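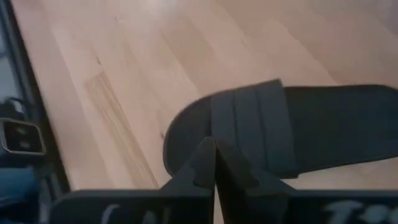

# Chapter 4: Picking Up Soft, Flat Things

The arm built in the first three chapters can reach a point and close its fingers on a wooden block. A block is a forgiving part. It has parallel faces, it does not bend, and it sits high enough off the surface for the fingertips to pass its midline. Household goods seldom offer any of that. This chapter deals with footwear, and slide sandals in particular, as a first object with one good grip point and several bad ones.

A slide has two parts that matter to a gripper: a sole, which lies flat, and a strap, which arches over it. The sole is wide and low. Fingers that come down on either side of it must open farther than most small grippers allow, and fingers that try to get under it will push it along. The strap can be held by one edge, with one finger inside the arch and one outside. The work in this chapter is mostly a matter of getting the inner finger into that gap without moving the sandal.

## 4.1 The Bench

The exercises were worked out on a two-arm bench in the Kosholm shared workshop. Readers who followed the Pridumbridge plans in Chapter 2 will have a single arm, and all but the last exercise can be done with one.
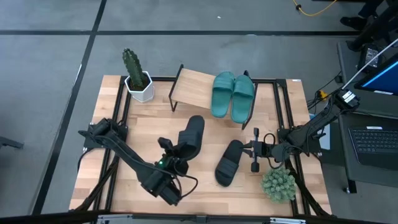 The table frame is aluminum extrusion, and each arm is fixed at its own side edge so that the two work areas overlap in the middle. Keep the target shelf inside the reach of at least one arm at every height you plan to use. A shelf that can be reached only at full stretch leaves the wrist no freedom to turn, and a sandal has to be turned before it can be set down sole first.

Check these before powering the arms:

- Base brackets tight, with no play at the shoulder
- Cables slack through the full range of the wrist
- Fingertips meeting evenly when closed
- Nothing fragile inside the swing of the elbow

## 4.2 Grip Force and Strap Shape

Straps give way under load. As the fingers close, the material thins and the arch may flatten, so the contact point at the end of the grip differs from the one at the start. Position control alone handles this badly. Set a closing limit in motor current instead, and let the final finger gap be whatever the strap makes it.

The controller used here, the Distora, accepts a current limit on a scale of 0 to 1,000. A limit of 227 held every strap in our trials. Start at 100 and raise the value in small steps until the sandal can be lifted clear without sliding. Record the value for each pair. A ribbed strap and a smooth one of the same width may need different settings.

Lifting by one edge of the strap also lets the sole swing. The heel is usually the heavy end and will drop, leaving the sandal tilted. Section 4.3 treats this as a pendulum and derives a lift speed that keeps the swing within the clearance of the shelf. The method follows the Ha notation introduced in Chapter 3, with the strap contact taken as the pivot.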